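Label your grippers, people

Quick one before I lose the thread. Huiling Tang asked what our rules are for hand-held gripper sessions. Nothing fancy. It's 9 rules on one sheet, used to be 26 and no one read it.

Rule 1, check the label before you log anything. Fergal Hayes once filed 66 takes under the wrong unit. Took me most of April to untangle.

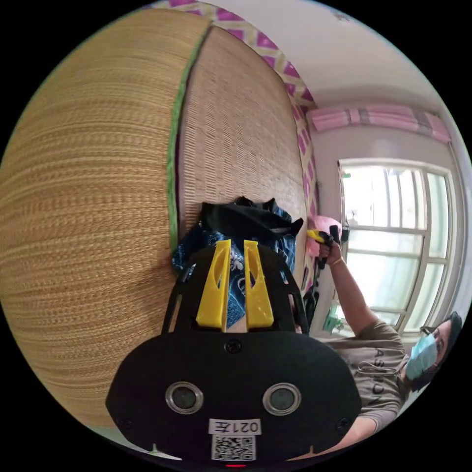

Labels go on the flat face, never on the fingers. Tape on fingers changes the grip and then teh data is junk. We stick the printed one under the lenses with the QR code right below it, so one glance does both. Typed IDs get mistyped, scan it. Every time.

Rule 4, bare forearms or tight sleeves. Loose cuffs catch. Rule 6, if two people share a task, say out loud who moves first. Lauri Juntunen hates this one, does it anyway. 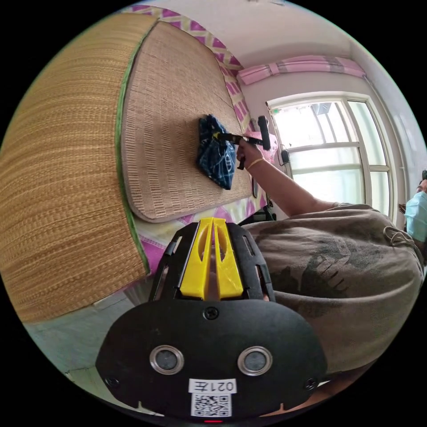 Cloth against the mat, hand on the grip.

Still argueing with Žofie about rule 7 (lens wipes, how often). Will post the sheet once that's settled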